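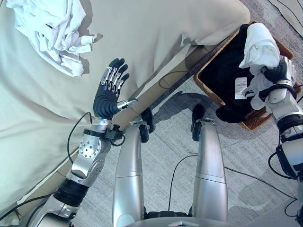 Gyula thinks the 577 is real and we should stop arguing with the gauge. Fine. Leaving it in for now, flagged.

July, 6:40 am. Rain bench notes. Overnight total at Mirkard went past what the Trandance run gave by a lot. Model had 280 mm for the whole event, bucket passed 400 before the bands even turned. Nisbet gauge quiet by comparison, but Nisbet sits in the lee so no surprise there.

Checked the tipping bucket log. No gaps. Two double tips close together, threw out the second of each. Makes hardly any differnce.
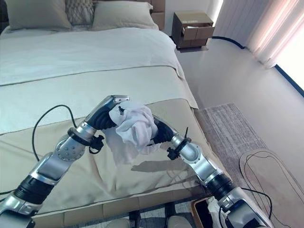
Then the pressure trace. Drop is smooth until about 3 am, then a step, then smooth again. Could be the logger clock. Could be the logger full stop. Swapped the battery, will compare against the spare barometer tonight. Did not touch the offset!!

Re-ran Trandance with the warmer sea surface file. Track shifts north, landfall 2 hours later, rain max still too far offshore. Wind looks ok.
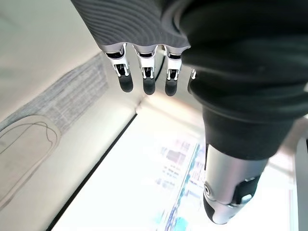 Hajnalka Szénási asks whether the finer grid was on for the second run, because her peak lands over the hills every time she uses it and mine never does. It was off. My fault, old config. Queued again with it on, should be done by lunch.

To do: clean funnel at Mirkard, ask Gyula for the river levels, rename teh output folders before they get mixed up again.

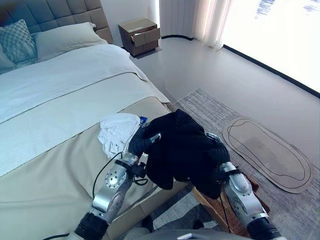

Foot of the bed, both arms on the black garment.

Later: finer grid run finished. Peak over the hills, still low. Spare barometer not read yet.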